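4.2 Comparison of fingertips on the ball transfer task

The second experiment compares two sets of fingertips on the same arm. The first set is the flat one delivered with the gripper. The second set, called Jutidon in the rest of the paper, was printed in our laboratory in Trotdale and has a shallow hollow on the inner face. The hollow should center a round object when the jaws close. We kept the arm, the controller and the camera position the same for both sets, so that only the fingertips were changed.

The task is to take ping-pong balls from the table one by one and put them into a plastic tub. We selected this object after the tests in Section 4.1, where cubes were too easy and both sets reached almost the same result. A ball gives only a small contact area and it rolls away when one finger touches it earlier than the other. A trial ends when the last ball is in the tub, or when a ball has left the grid area. We made 25 trials with each set. The controller was the Matsuda position controller described in Section 3, with closing speed limited to 58 percent of the maximum.

With the flat fingertips, 17 trials were completed. The most common failure was not a drop on the way to the tub, as we expected before, but a ball pushed aside during closing. This happened mainly when the balls were lying in contact with each other, because the outer finger must go down between them and there is very little space. With the Jutidon fingertips all trials except four were completed. However, the hollow makes the fingertip thicker, and the approach to a group of balls needed more corrections of the wrist angle. The mean time for one ball was therefore slightly longer, and we do not claim that the printed set is better in every condition.

One more point concerns the release. We let the gripper go down into the tub before opening. When the jaws were opened above the rim, the ball sometimes jumped out again, and this would mix errors of grasping with errors of release. 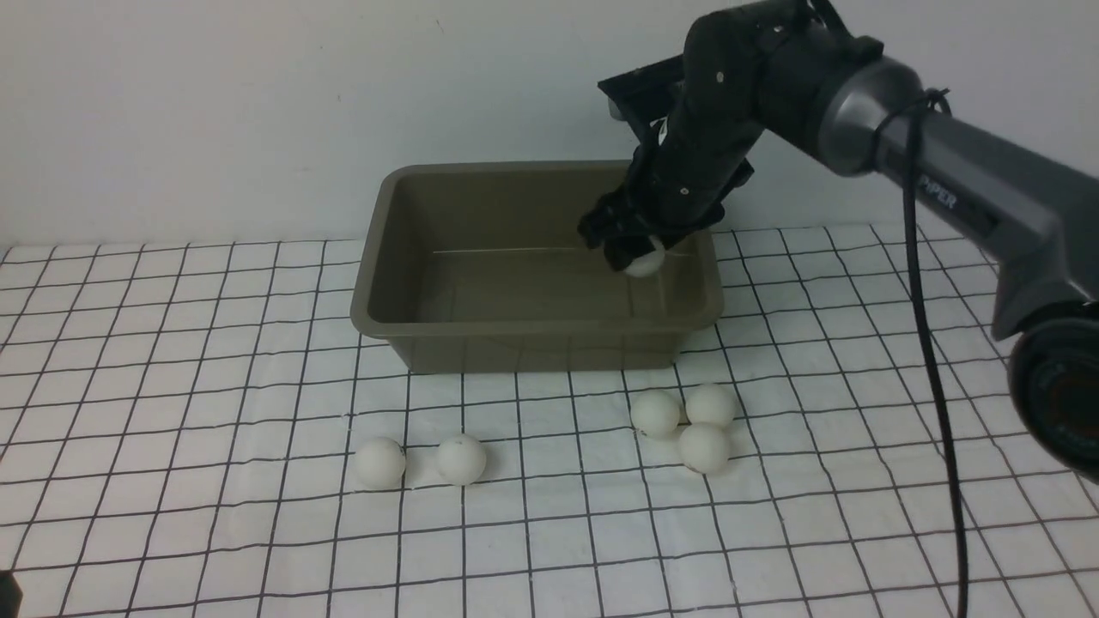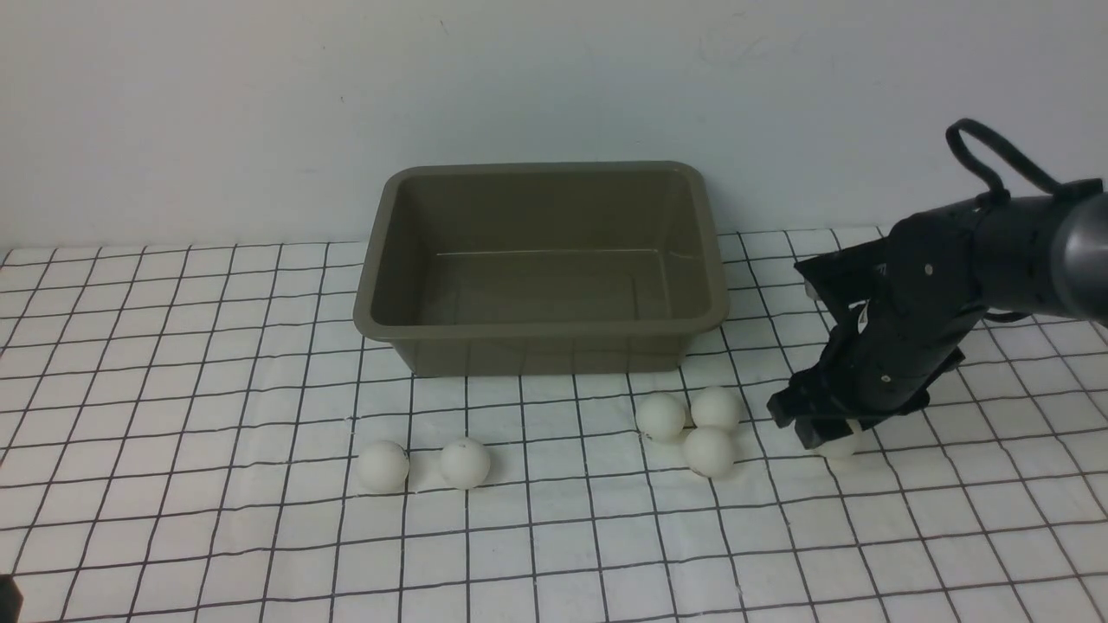

Figure 6. Ball transfer with the PiPER arm on the gridded work surface, with the tub near the wall.

In the open comments on the preprint, a reader from the Flandgate group asked if the grid itself could influence the result. The reader's own experience was that a ball rests differently on cloth than on a hard plate, and that the pushing failures may become more frequent on the plate. The same comment advised repeating the trials with both surfaces before the fingertip shape is fixed, and with the closing speed reduced further for the flat set.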